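3.2 Ingredients and layout of the assembly station

Anyone who has worked a Saturday lunch in a busy burger kitchen knows how much depends on where things are kept. The cook hardly looks down. A hand goes left for bread, back for leaves, right for meat, and the burger grows in the middle. We wanted a table that kept this feel while being small enough to study closely, and we were delighted by how much of the real thing survives at such a modest scale.

The station is a plain white table with a shallow white tray at its centre, where the burger is built. The food is stand-in food, chosen so that it keeps its shape and colour over many sessions. Ingredients live in clear plastic containers placed close to the tray. Bread goes to the left. Lettuce and cheese share the container at the back, leaves on one side and slices on the other. Patties and tomato share the one on the right, with the patties in the rear half.

Sharing a container turned out to be the most interesting choice we made. In the first layout, drawn up by Rosalind Marchetti for the Skulness kitchen study, every ingredient had a box to itself, and the table felt crowded and oddly slow to use. Pairing them freed up space and made the work livelier - the patties and tomatoes lie in overlapping fans, so taking one piece means minding its neighbours. Figure 6 shows the paired layout in use.
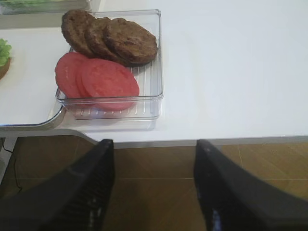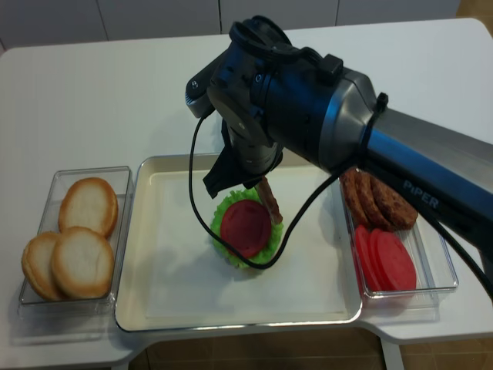
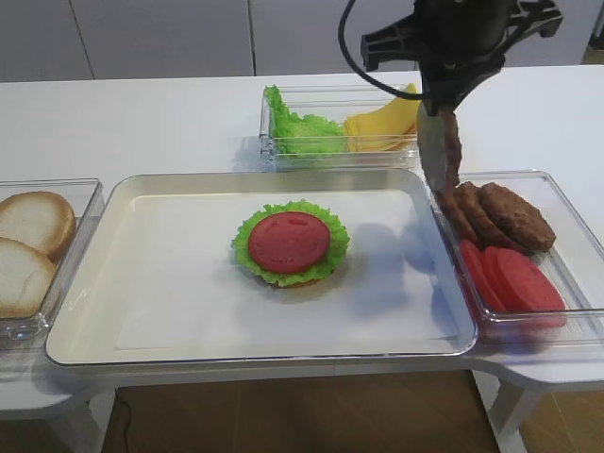

Figure 6. The burger station: food in clear plastic containers on a white table.

Order matters a great deal too. Lettuce under tomato gives a wide, frilly base with plenty of green showing at the rim, and a glance is enough to tell how far a build has got. Tomato under lettuce hides the slice almost completely, and in our April pilot this led to second slices being added by mistake. We therefore fixed the order up to the patty and left the cheese free, to go on before or after it as the builder liked.

Layers that sit off-centre are a pleasure to study in their own right. A small slip low down can be put right by the next piece, or made much worse by it, and we saw both. We did not straighten any burger between steps. A build was scored as complete when the top bun stayed on unaided, however untidy the sides, and the tray was then cleared and the pieces returned to their containers for the next round. Scoring is described in Section 3.3.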